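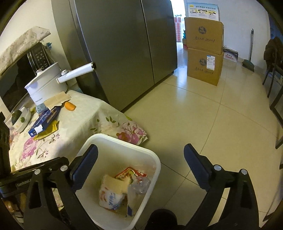

Kitchen bin, food packaging and torn cardboard or paper all in together

Apartment recycling -- do I have to sort the food wrappers or not??

Asked by kcaron, October 14, 2015
Tags: recycling, apartments, kitchen, trash

Ok so moved into a new building last month and the rules here are nothing like my old place. Old place, everything went down one chute, done. Here there's a trash room on the ground floor with 4 big carts and a laminated sheet that has been in the sun so long you can't read half of it. Building is run by Stania, I emailed them twice, got one reply that said "please follow posted signage." Thanks.

What I need to know:

Plastic food packages, the crinkly kind. Noodles, frozen stuff, chips. Some have the little triangle and some don't. Recycling or trash?

Cardboard that got torn up or has a bit of grease on it. Is a bit ok? How much is a bit?

Do I need two bins in the kitchen? I have one small white one and the kitchen is tiny. No cabinet under the sink worth mentioning, the pipe takes up the whole thing.

And does it all have to be bagged. Old neighbor told me never bag recycling, new neighbor bags everything in black bags and throws it in whatever cart has room.

Not trying to be difficult, there's a fine on the sheet (that part you CAN read) and I'd like to not get it. Also it smells by the third day so any tips on that are welcome, I cook for one and a bag takes forever to fill up.

-- Kendra Caron

2 answers

Answer from glavoie (marked as helpful by asker)

Used to drive a collection route, then worked the sort line for 7 years, so I'll go one at a time. Your town may be different, call the hauler. The name and number are nearly always on the side of the cart. Call them, skip the management company, they don't know.

Crinkly packages. Trash. Pretty much everywhere. If you can scrunch it in your hand and it springs back it's film or some kind of layered plastic and the line can't do anything with it. Worse than that, it wraps around the rollers and somebody has to shut down and climb in with a knife. I was that somebody. The triangle doesn't mean "put me in the cart", it only says what kind of plastic it is. Some grocery stores take clean plain bags, bread bags and so on. They don't want the shiny printed ones with foil inside.

Cardboard. Torn is fine. Size of the piece matters more than people think, little scraps fall thru the screens and end up in with the glass. Anything smaller than your palm I'd throw out or stuff inside a bigger box. Grease -- a spot or two, fine at our plant. Soaked so you can see through it, trash. Pizza box you can tear the lid off and recycle the lid, toss the bottom. Freezer boxes (the glossy ones for dinners) have a plastic coating, we pulled those out. Other places take them. Ask when you call.

Bagging. Your old neighbor's right. Recycling goes in loose. A black bag on the line gets pulled and goes straight to landfill because nobody has time to open it and see whats inside. Trash you DO bag, and tie it.

Two bins. You don't need a second bin. Hang a paper grocery sack on a doorknob or the side of the fridge, that's your recycling, walk it down when it's full and dump it out. Paper sack can go in too. Your small white one is just for trash.

Smell. Rinse the packages before they go in, 5 seconds under the tap, doesn't have to be perfect. Meat trays, I keep mine in a bag in the freezer until collection day. Baking soda in the bottom of the bin under the bag helps some. And wash the bin itself, people never wash the bin. Dish soap, hot water, let it dry upside down in the tub. If it still smells after that, the bag leaked at some point and it's up under the rim.

About the fine. Usually it's the building that gets charged for a bad cart and then they try and pass it on. Read your lease. If the sign can't be read take a photo of it with the date on and email it to them so its in writing.

Gordon Lavoie

 Comment from kcaron: this is super helpful thank you. Called the number on the cart. They do take the freezer boxes here but not the film. Going with the paper sack on the doorknob. What about yogurt cups?

 Comment from glavoie: Cups are probably ok if they're rinsed, foil lid off. Check the list they send you. They mail a new one out every December, put it on the fridge.

Answer from makska_fan

just get smaller bags. i use the 4 gallon ones from Makska, fits most small bins if you fold the top over. change it every two days even if its not full, bags are cheap

also my building on MacDonald had the same carts and never once saw anybody get fined. everyone puts everything everywhere. i wouldnt stress about it

 Comment from glavoie: Please don't do the everything everywhere thing.

 Comment from makska_fan: im just saying what people do

Was this page helpful? Yes / No
Related: Can shredded paper go in the recycling cart
Related: Fruit flies in kitchen trash, tried vinegar already
Related: Landlord wont replace broken dumpster lid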